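The Sunroom at Tridholm
An interview with Prasert Thepsuriya

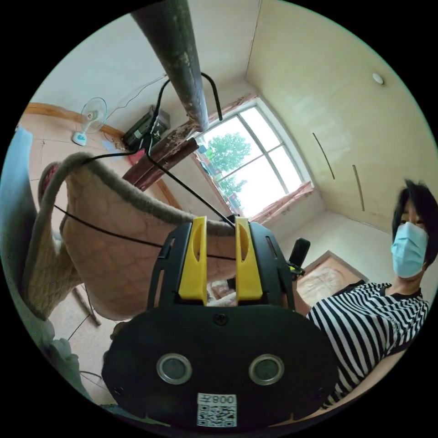
Prasert Thepsuriya bought the house at Tridholm for its windows. "I looked at the kitchen for two minutes," he says. "Then I sat in this room until the agent wanted to lock up."

He has changed very little in it. The walls are cream, and the window frame got a fresh coat of white in July. The brown beam he left alone, chipped paint and all. "I had a quote of $431 to strip it and refinish it. I put the money into the roof."

The curtain came from Jurkach, a fabric shop that was closing down. He wanted something reddish with a pattern, to go with the trees outside. "With plain white you notice the dust. With this one I don't think about it."

The quilted piece with the fuzzy border cost him $109. He likes beige and says it suits the old paint. Washing is another matter. "The border takes a day longer to dry than the rest. I do it twice a year, no more."

Asked what comes next, he mentions a rug, then the gap under the door. He has set aside $200 for both. "The door first," he says. "It gets cold in here by four o'clock."

Recent items
Lawal: a hallway with no closet
Drying heavy bedding indoors
Painting window frames in summer

Contact | © 2019 Prorkari Home Pages | Back to top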